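Keeping the lending library open in Medstead

March 14, 2021

The Medstead Tool and Household Library has lent everyday equipment to residents for eight years. Its members may borrow ladders, sewing machines, carpet cleaners, folding tables and a wide range of hand tools for a small yearly fee. As part of our series on shared services, we spoke to the library's manager about lending during a year of restrictions, the cost of repairs and the plans for the coming months.

The library began with 32 items kept in a single room behind the former post office. It now holds 773, most of them given by households in Medstead and the neighbouring parish of Kikent. The manager, who has been in post since the second year, said that growth had never been the main purpose. "We were set up so that people did not have to buy a thing they would use once," she said. "A larger catalogue is helpful, but only if the items are in good order and somebody wants them."

Membership stood at 323 at the end of the last financial year. The manager had expected it to fall when the counter closed to visitors, and was surprised that most members renewed. Many were at home and had turned to jobs put off for years. Wallpaper strippers, sanders and garden shredders were booked for weeks ahead, while party equipment stayed on the shelves. "The gazebos have had a very quiet year," she said. "The hedge trimmers have not."

Collections are now made by appointment from the side door. Members reserve through Leltico, the booking system introduced shortly before the first closure, and receive a time at which to call. The manager described the change as difficult at first. Some older members had always telephoned or called in, and did not wish to use a website. The library kept its telephone line open each morning for that reason, and staff enter those bookings themselves. "It takes longer, and we think it is time well spent," she said. "A service for the whole town has to be one that the whole town can reach."

Cleaning has become a larger part of the work. Every returned item is wiped down, checked against its card and set aside before it goes out again. Handles, switches and cases receive the most attention, and fabric items such as dust sheets are washed after each loan.
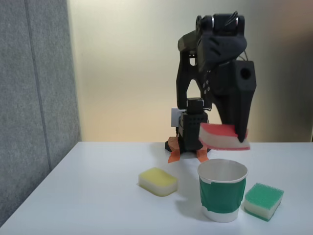 The manager was frank about the effect on opening hours. The time given to returns has reduced the number of appointments that can be offered, and popular items may now be unavailable for up to 8 days between loans. Members have been patient on the whole, although there have been complaints about the pressure washer, of which the library owns only one. A second has been requested in the new budget.

Repairs are the greatest single expense. Small faults are dealt with in the workshop, but electrical items are sent to Konstantinidis, a family firm in Kikent that has carried out the library's safety testing from the start. The manager said that the arrangement had saved many appliances which would otherwise have been thrown away. She would like to see makers supply spare parts for longer. "We have a very good floor polisher that is waiting for a belt," she said. "The belt is no longer made. That is a poor reason to lose a machine."

Asked about late returns, she said that fines had been suspended last spring and would not be brought back. Reminders by text message had proved just as effective, and the counter was a more pleasant place without arguments over small sums.

The library hopes to reopen its counter in April, subject to national guidance, with one household admitted at a time. Evening repair classes will resume later, beginning with basic sewing and the sharpening of garden tools. Donations are still being accepted by arrangement. The manager asked that residents telephone before bringing anything to the side door – and added that the library has enough bread makers.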